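Sorting the small stuff: an afternoon with Jarko

I was late getting to Nurnthorpe, partly the trains and partly me, and by the time I found the right door Paraschiva Văduva had already made a pot of tea and drunk most of it. She runs the trial side of Jarko, the home tidying service that has been sending arms and software out to people's spare rooms since June, and she'd agreed to let me sit in for an afternoon and be nosy.

If you've not come across it, Jarko is a rental. You pay 289 pounds a month, you get a single arm on a heavy wheeled stand, and it picks things up and puts them where they live. Toys, mostly, and washing. It doesn't roam about the house, and it doesn't do stairs. "People ring up and ask if it'll follow them round," Paraschiva told me, pouring the last half cup. "I say no, you park it next to the mess. Some of them hang up, which is fair enough."

The arm itself is bought in and the stand is made locally. What Jarko makes is the brains of it, a package called Ludaso, and that's the bit I'd come to hear about. I own a tidying gadget from another firm (I won't be rude about it here) which can lift a tennis ball beautifully and goes to pieces at the sight of a sock. So my first question was a bit pointed. Why should this one be any better?

"Try it with horrible things," she said. "Don't try it with a ball."

By horrible things she means containers, as I found out over the next hour. Anything with holes in it, anything you can half see through, anything woven. She got quite animated about this -- I think it's what she'd talk about at a wedding. A solid box is easy, she says, as you find the edge and there's your box. A basket has hundreds of little edges. A see-through tub has hardly any, and the light comes through it from the back and makes a nonsense of everything.

"And then people put one next to the other," she said. "Of course they do! It's a house."

The camera on the arm sits right down by the wrist, so when it goes in close it really is close. She turned her screen round so I could see what it gets to work with.
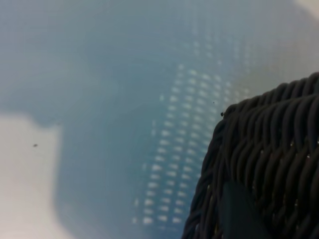

Up against the weave: a dark basket with pale blue plastic behind it.

I'll admit I needed a moment with that one. The braiding is lovely and sharp, you could almost count the strands, and behind it the blue is all haze with a band of bright little holes running down it. I asked how on earth a machine decides what to do with a view like that, and this was where Riku Yoshida wandered over with a biscuit. Riku wrote a good deal of Ludaso and he's a quieter sort, but he warmed up.

"It doesn't have to understand all of it," he said. "It has to know which thing is nearest and where that thing stops. The rim is what I care about. If it's got the rim, I'm happy."

And if it hasn't got the rim? "Then it should back off and look again from somewhere else. Ours gets 3 goes at that. After that it leaves the thing alone and sends you a message." I said my own gadget would just keep shoving. He looked pained.

I wanted numbers, so he gave me some. The version going out to customers was tuned on 2000 practice reaches, and the last check before release used 421 household objects, a lot of them bought from Srisuk, the discount shop at the end of the road. Paraschiva says the staff there have stopped asking.

Now, the grumbles, as I did promise I'd be fair. It's slow. A person with two arms and a bad back would beat it easily. The stand is heavy enough that I wouldn't want to shift it between rooms on my own, and the messages it sends are a bit curt ("Item left. Check basket." -- all right, keep your hair on). Setting up is also fiddlier than the leaflet makes out, with a fair amount of pointing at corners on a tablet.

I put all that to Paraschiva and she didn't argue with much of it. The messages are being rewritten. The slowness is staying. "We could turn it up," she said. "I've seen it turned up. I wouldn't want it near my mum's good bowls."

Her mum has one, by the way, and uses it for wool. That seems to be where the service has found its keenest customers, people who find bending down a trouble and would like the floor clear by teatime, and they don't mind a bit if it takes until then.

Would I pay for it? At that price, not all year round. I'd take it for a month after Christmas, when my nephews have been, and Riku tells me single months are allowed as long as you book ahead and have a door wide enough for the stand. I've measured mine. It's going to be tight.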